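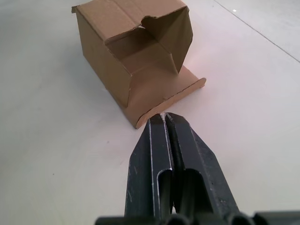

Lorcan thinks we should quit saving boxes once they've torn, tape or no tape, and he left me a note to that effect.

15 December 2020

Fair enough, but I like a plain brown box with a bit of life left in it! The one with the ragged notch in its top panel would still hold a roll of padding (I'd just tape the rip from the inside and turn that side to the wall). Anyway, flattening day for the Inlow shelf. Small boxes stay made up, bigger pieces go flat along the back with the pouch and the bagged stuff.
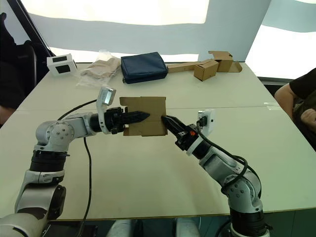
Do flat pieces get stacked with the flaps in or out? Flaps in, creases all running the same way, or the pile slides.

Still need to ask Tobias for wider tape.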